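Print this page
E-mail this page

Kitchen Bench Station -- Pre-Run Safety Checklist, with Comments

Inspector: Aleksandra Nowicki
Second reader: Nadège Hervieu
Date: Jul 28, 2020
Task set: Senside household chores, bench wiping and tidying, simulated kitchen

The same list is used for the real bench and for the simulated one. Where an item can not be checked in simulation, I wrote N/A and not "pass".

1. Arm base does not move when the arm is at full reach.
PASS. Tested at slow and at normal speed.

2. Emergency stop reachable by the operator.
N/A. The stop key in the Gridby software halts the run, but this is not the same thing as a red button. Please do not copy this line to the real bench.

3. Arm does not touch upper cabinets or range hood on the way to the bench.
PASS WITH COMMENT. The elbow comes near the cabinets when the target is at the back of the counter. I ask for a keep-out zone there before we go faster.

4. Objects stay where they are placed before the start.
PASS. Brush, cutting board, spray bottle and toaster do not slide or sink into the counter.

5. Gripper closes on the spray bottle without pushing it over.
FAIL. In 256 trials the bottle fell 54 times. Most of the falls happen when the fingers meet the trigger head first. A person takes the bottle by the body and does not think about it. The machine must be told.

6. Trigger can be pressed with the bottle held still.
FAIL. It worked in 12 trials only. For me this chore is not ready, and I would not put real cleaner in a real bottle yet. Water only.

7. Gripper keeps clear of the toaster.
PASS WITH COMMENT. The toaster is close to the bottle and there is little room for the fingers. On the real bench the toaster must be unplugged and cold. Nadège would like to remove it completely. I would leave it, as people at home will not clear the counter for a robot.

8. Spray is not directed at the electrical outlets.
OPEN. There are outlets on the brick wall behind the bench, and the planner does not know what they are. It treats the wall as one flat surface. To be solved before any liquid is used.

9. Dish brush can be picked up by the handle.
PASS. 88 good picks in the last batch. The thin handle was easier than I expected.

10. Cutting board can be lifted and put back flat.
NOT TESTED. Waiting for the new finger pads from Chevalier.

11. Run log saved and named correctly.
PASS. Logs are in the Postora folder. Please write the task name in full, short names made confusion last November.

General comment: I was asked if the arm can clean a kitchen bench by itself. It can pick up a brush and put it down in a good place. To spray and wipe is several chores in one, and the first of them still fails. Items 5, 6 and 8 must be closed before the next inspection -- the others may wait.

Second reader's note (N.H.): Agree with all results. For item 3 the zone should also cover the long cabinet handle, it stands out from the door.

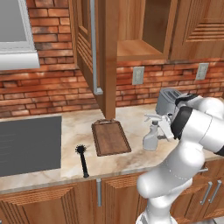
Simulated bench, gripper beside the spray bottle (items 5 to 7).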